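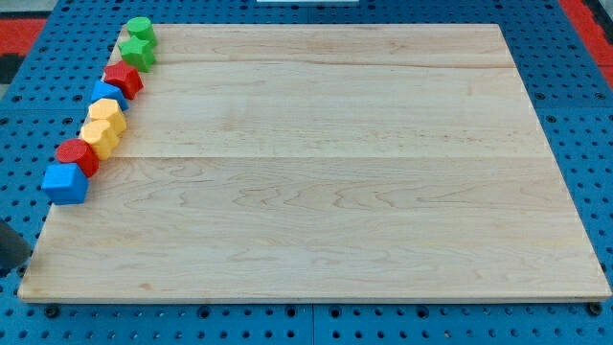
I bought a coat in November and I've been putting off writing about it, mainly because every time I sat down to do it I ended up wearing the coat somewhere instead. So this is a coat post. If you came for the trouser hemming thing, it's still in drafts, sorry!

Some background. My old coat was a charcoal wool one that I got for a job interview and then wore for 8 winters. It had a good run. The lining went at the left armpit first, then the right, then the pocket gave out and I started losing keys into the hem (you could hear them back there when I walked). Laurinda Lobo, who sat across from me at my last job and has very firm ideas about outerwear, used to ask me every fall if I was "still doing that." I was still doing that.

What finally did it was a wedding. I had a decent suit, decent shoes, and then this coat on top with a bottom button that didn't match the others. There's a photo of me arriving and I look like I'm delivering something.

So I made a list. I wanted wool, mostly. I wanted it to hit above the knee, because I'm not tall and long coats wear me. Navy or a brown that wasn't orange. Room for a sweater underneath but not so much room that I looked like I was borrowing it when I had only a shirt on. And real pockets, the kind your hands go into from the side.

I tried the big stores first. I won't go through all of them. There was one in Wumville with a coat I liked a lot on the hanger, and then I put it on and the shoulders stuck out past mine by a good inch — and the size down wouldn't button. The guy helping me said it was "meant to be relaxed." I was not relaxed. I also ordered two from Brastari, a label I'd only bought socks from before. The navy one was nice but thin, more of a long shirt than a coat, and the brown one was orange. Both went back.

Then Karim Mahasneh told me about Kanaan, which is a small menswear shop over a bakery, up a very steep set of stairs. They carry some other people's stuff and a few things they have made under their own name. I'd walked past the door I don't know how many times and always figured it was an accountant's office.

Noura Chidiac runs the floor there and she did something that no store has ever done with me, which was hand me a coat I hadn't asked about. I'd gone in talking about navy. She listened, nodded, and came back with a dark olive one in a heavy wool with a soft collar you can turn up. I said I didn't think I wore green. She said to put it on over the sweater I had on, then take the sweater off and put it on again. Which I did, and it worked both ways, and I stood at the mirror for a long time buttoning and unbuttoning it like a little kid.

It needed work on the sleeves. I have short arms, I've made peace with this. Kanaan sends its alterations out to Kazimiera Malinowski, and if you've ever had a coat sleeve shortened badly you know why I was nervous. The cuff buttons can end up practically on your knuckles. Hers came back perfect, with the buttons moved up to match, and she'd tightened a loose one on the front without being asked.

Now the bad part. It was 900 dollars with the sleeves. That's by far the most I have ever paid for a piece of clothing and I went home and thought about it overnight before I said yes. I know people who wouldn't blink and I know people who would stop speaking to me. My reasoning was that the last one lasted 8 years and cost me a lot less, so I don't really have reasoning. I just wanted it.

A few notes after wearing it most days since. It's heavy, and you feel it on your shoulders if you're standing on a train for a while. It picks up lint on the front, so I keep a brush by the door now (a Gellum one with a long handle, nothing fancy). The inside pocket fits my phone but not my phone and my wallet. It's very warm, maybe too warm for anything above freezing if you're walking fast. The collar turned up does block the wind, and I feel slightly like a detective, which I enjoy.

The old coat is hanging in the hall closet. Qusai Salameh says he'll take it for working in the garage, holes and all, so I need to go through the hem and fish out whatever's still in there first.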